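水钻贴饰粘不牢、发黄、掉钻的处理办法

给手机壳、发夹、首饰盒贴平底钻,多数问题出在底面和胶水上,和钻本身关系不大。下面按操作顺序写。

一、底面处理
硬塑料壳先用洗洁精洗一遍,擦干后再用酒精棉片擦一次。手摸过的地方要重新擦。表面太光滑的,用细砂纸轻轻打几下,有雾面感就可以停。软硅胶壳不建议贴钻,一弯就掉,什么胶都一样。

二、胶水
树脂钻用慢干的透明饰品胶。瞬间胶会让钻底的银箔发白,透明壳上尤其明显。胶点要比钻底略小,按下去刚好铺满。挤出来的胶不要马上抹,等到半干,用牙签一挑就是一整条。

双组分胶一次别调太多,3分钟之内能用完的量就够。

三、排钻
先在纸上排一遍再上胶。大件先定位置,蝴蝶结、小花这类树脂件放好以后,再用中号钻围边,小钻最后填缝。常用的尺寸是SS16,边角用更小的。摄像头和按键周围留出一圈,不然套不上支架,按键也会卡。

四、桌面和收纳
桌上铺一块浅色的布或纸,掉了钻容易找。不同尺寸的钻分开放,盒子选透明的,不用开盖就知道里面是什么。倒钻的时候在盒子外面再套一个大托盘,洒了也不会滚到地上。剩下的散钻用漏斗纸倒回去,别用手抓,手上的油会影响下次粘贴。

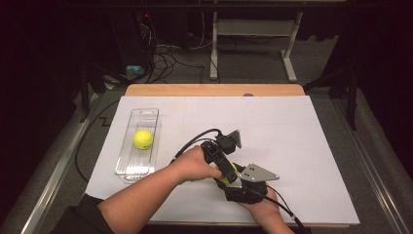 Volodymyr Kobzar留言说,他按这个办法贴了一个发夹,钻没有掉,但是边上一圈树脂珠过了夏天全黄了,问是不是胶的问题。

发黄有两种。只有钻底黄,是胶老化,下次换标明耐黄变的胶。整颗都黄,是树脂晒的,换胶没有用。做好的东西不要放在窗台上,也不要长时间留在车里,八月份尤其要注意。已经黄了的没有办法恢复,只能换掉。

五、补钻
掉了一颗,先把坑里的旧胶挑干净,不能直接在旧胶上再点胶。挑不动的话,用吹风机低温档吹一会儿,胶软了再挑。吹的时候离远一点,旁边的钻也会松。补好以后平放一夜,第二天再用。

六、清洁
用软毛刷蘸清水刷缝,再用干布吸水。不要整个泡进水里,也不要用卸甲水,会把壳面和树脂一起溶掉。

分享 31 | 评论 49
© 2021 Zokstead 手工材料 版权所有 | 联系我们 | 返回顶部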